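Minutes — Shared Cell Good Practice Group
Astport site, April 2025

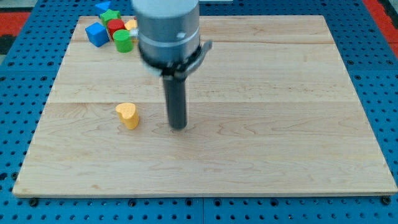

The meeting opened at the usual time with people from all three benches in the room and the Jerkell site on the line. The notes from last time were accepted with one fix: the speed figure under item 2 should have been in millimeters per second, and it now is.

1. Bench rules, second draft

The second draft has been out for comment and the response was terrific. We had 38 comments, most of them useful and several of them very good indeed. The group went through the ones that change something.

Start position. Every run begins with the tool above the board and nothing held. Agreed as written. Jerkell asked whether a start height should be fixed as well. After a good back and forth we settled on 80 mm as the default, with any other height allowed as long as it goes in the run log before the first move.

Loose blocks. The draft said blocks not being used in a trial had to come off the board. Two benches felt this was too strict, and the group came round to their view. Spare blocks may stay on the board if they are grouped together and clear of the planned path. The target block stands by itself. This is a nice change, as it saves a lot of walking back and forth to the shelf.

Block shapes. Stars, hearts and triangles are harder to place the same way twice than cylinders are. New wording: for any block that isn't round, the log must give the way it faces, using the printed angle card. Sutcliffe offered to send over its own card, which has bigger numbers and a tick mark every 15 degrees. Everyone wanted one!

Board. Wood boards are still allowed. Check the surface for dents and raised edges at the start of each week and wipe it down with a dry cloth only. The line about "approved cleaning products" is out, as we never had a list of them.

2. Reaching in

This took up most of the meeting and was the best talk we have had on the subject so far. The draft says no hands over the board while the arm is enabled. The question was what to do about the quick nudge, when a block has been set down slightly off and the arm is waiting between moves.

The group was firm that waiting is not the same as stopped. Agreed wording: "Press stop, see the stop light, then reach." The same applies to picking up a block that has fallen onto the table. Reduced speed does not count as stopped either, and that sentence will be set in bold.

There was strong support for putting the wording at each bench on a plain card, in letters large enough to read from the operator's chair. The Nirkunia bench has been doing this with a handwritten version and likes it a lot.

A question came up about who can restart after a stop. Answer: the person who reached in, and only that person, once both hands are back behind the line.

3. Tool and mount checks

The clamp and collar check moves from monthly to weekly. It is a short job — a look, a hand on the bracket, a torque check on the clamp screw — and the benches already doing it weekly said they would not go back. Results go on the same sheet as the board check so there is only one page to sign.

Tool changes: log the length of the new tool and run the straight-down touch test on a scrap piece before going near the board. No change from the first draft.

One open point. The draft doesn't say what happens if the table bolts are found loose. For now, stop using the bench and tell the cell lead. Better wording to follow.

4. Training

The new short course ran for the first time and went really well. It takes 45 minutes, half of it hands-on, and ends with each person doing a full stop, reach and restart on their own. Feedback asked for more time on logging and less on the history of the rules. Both are easy to do. Jerkell would like to run it on its own site and will borrow our slides.

5. Actions

Astport: send out draft three with the changes above.
Sutcliffe: send angle cards to all benches.
Nirkunia bench: type up the reach-in card and share the file.
Jerkell: propose wording on loose table bolts.
All benches: start the weekly mount check now, without waiting for draft three.

6. Any other business

A request for a second block set was noted and is with purchasing. It was also asked if the rules could be made public once final. There was real interest in this, and it goes on the next agenda.

Next meeting: June, at Sutcliffe, date to be sent round with draft three.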